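Workshop notes > Reviews > Grippers and hand tools

Print this post | E-mail this post

Zelura hand-held gripper, second week

Sun 5 May

The Zelura kit arrived in a flat box with the gripper body, a mounting bracket, a bag of spare pads, a hex key and a folded sheet of instructions. I have been using it for a fortnight, mostly on clothing, and these are my notes on the hardware and on the recording service that is sold with it. The price as delivered was 1,910 for the kit and one seat of the software. Spare pads are extra.

Assembly took 35 minutes. The sheet shows the bracket going on before the arms, and I would do it the other way round, as the inner screw is awkward to reach once the bracket is in place. Everything else fitted first time. There was a little play in one joint, which went when I took up the screw by a quarter turn. It has not come back.

The grip is a plain squeeze action. Closing force follows the hand closely and there is no noticeable dead zone at the start of travel, a fault I complained of at length when I reviewed the Skellar. The return spring is on the strong side. After an hour of steady work I feel it across the base of the thumb. Rosaura Flores, whose hands are a good deal smaller than mine, managed half that before she wanted a rest. Zelura lists a lighter spring but it was out of stock when I ordered, and the shop now says July.

I chose clothing because it is where hand-held grippers tend to show their faults. A block or a cup can be picked up badly and still be picked up. A knit garment in a heap has no fixed shape, the layers slide over each other, and the fingers have to take one fold without dragging in whatever lies beneath. My test set is a mixture of shirts, towels and school-type knitwear, done on a bed, with the ordinary bedding left on.
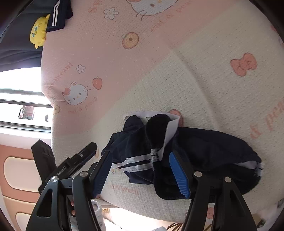 Zelura on a bunched navy knit, one finger on the fold and the other on the quilted cover.

The approach I settled on is to set one finger down beside the cloth as a reference, bring the other on to the top of the fold, and then close. Coming straight down with both fingers together gives more misses. The ridges on the blue pads hold knitwear well. They are less good on thin cotton, where they tend to ride over a single layer, and on anything with a slippery lining I had to squeeze harder than I liked.

I logged 41 attempts on knitwear at the end of the first week. Of these, 35 came up cleanly on the first close. Most of the rest were a second layer caught along with the first, and in two cases I had pinched the quilting. A quilted surface is harder than a table in this respect because it gives under the finger and there is something to grab. I would not want to test on a table only.

Pad wear is slight so far. Tharun Joseph has had his kit longer than I have and has passed 3,000 closes on the original pads. He reports the ridges rounding off at the tip, with the rest still sound. He also pointed out that the pads are held only by friction and will walk forward if you do a lot of pulling. Mine have moved by a millimetre or so. A dab of contact adhesive would cure it, at the cost of making them a nuisance to change.

Now the software. The service is called Gostum and is a separate login from the Zelura shop. Upload is simple and the checking is quick; a session is usually marked as accepted or returned by the next morning. The reasons given for a return are too short. I had one come back with the word "occlusion" and nothing else. I wrote to support and had a proper answer from Meenakshi Poojary the same afternoon, which told me which clip and what had been hidden. That detail ought to be on the page already.

Export works, though the folder names are built from the upload time and not the session title, so I rename everything by hand. There is a setting for this. It does nothing in the current version.

Compared with the Warrier, which I still have on the shelf, the Zelura is lighter in the hand and the fingers meet more squarely. The Warrier has the better bracket. Its clamp can be set without a tool, and on the Zelura I keep having to hunt for the hex key.

I shall keep the Zelura for cloth. Towels are next, then I want to try it on socks in pairs, and I will put the figures in a separate post with the log attached.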